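About Erkico

Hi, and thanks for clicking through to this page. Most people land here from a job post or because somebody at a client company said "ask the Erkico people, they do the demos." Yes, we do the demos! I started this shop and I still write the website, so you get me.

What we do all day

We make examples for robots to learn from. A customer comes to us with an arm, a hand and a task, and they need a big pile of good recordings of that task being done. We build the task in simulation, put a trained operator on the controls, and record every joint and every camera from start to finish. Then we check it all, label it and ship it. The customer trains on it, tells us where their robot still gets confused, and we go back and record more of the confusing part.

I came to this from teaching shop class, which sounds like a leap until you've watched a room full of teenagers learn to use a drill press. You can explain for an hour, or you can show them. They want to see it done, several times, by somebody who isn't perfect at it (the little corrections are where a lot of the learning is). Learning systems are a lot like that, only hungrier.

How we got here

The first year was me, a headset and a rented room over a print shop. Our first paid job was called Dijkstra, a sorting task with bins, and the customer wanted 200 episodes. I recorded all of them myself and had a sore thumb for a month. I also threw out more than I kept, and that taught me what to charge.

Dijkstra led to Travico, which was drawers and doors, and a much bigger order: 600 episodes, two kinds of hand, and a delivery date in October that I agreed to before doing the math. That's when I hired our first operators. We made the date, with a lot of takeout involved. There are 21 of us now, most of them operators, plus a small group who build tables, floors and props for the simulator and a smaller group who look at recordings and say no.

Bresance is the one I like to talk about these days. It's our own tabletop set, built in-house and not for any one customer, and it's all about handling everyday things with a multi-fingered hand. Cups are a big part of it. Tapered cups are wonderful for this work. They tip, they slide down through your grip, they roll off in a curve when you lose them, and with two in play you have to think about where the rest of the arm is while the fingers are busy. The last release had 878 episodes in it and we're adding to it all the time.

We change the surroundings between batches, so a system doesn't get attached to one table. Plain tops, striped tops, busy floor tile, different cup colors. Our scene builders have strong opinions about tile and I've learned to stay out of it.

A green cup in the fingers and a lavender one up close under the wrist, from the Bresance cup work:
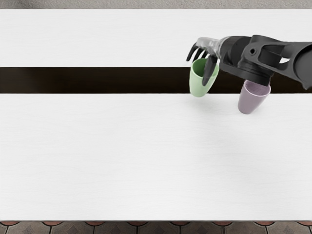
What we keep and what we toss

Every episode gets watched by a person who didn't record it. They look for a clear start, a clear finish, and hands that move like they mean it. Long pauses get flagged, because a pause usually means the operator was scratching their nose, and we don't need to teach that. Props passing through each other get an episode tossed right away.

Fumbles are a different story. If an operator drops something and recovers it cleanly, we keep that and tag it as a recovery. Customers used to ask us to take those out. Lately they ask for extra.

Working with us

Send us a note with your arm, your hand, your task and a guess at how many episodes you want. A rough guess is fine — we'll usually record a small batch first and talk about the count after you've trained on it. You own what you pay for. Bresance is licensed separately and there's a sample batch on the downloads page.

Working here

We hire operators a few times a year and you don't need a robotics background. Our best ones have come from kitchens, sewing and video editing. Training is paid, shifts are short with real breaks, and the first week is mostly stacking things badly. If that sounds like fun, the form is on the jobs page, and I read what comes in.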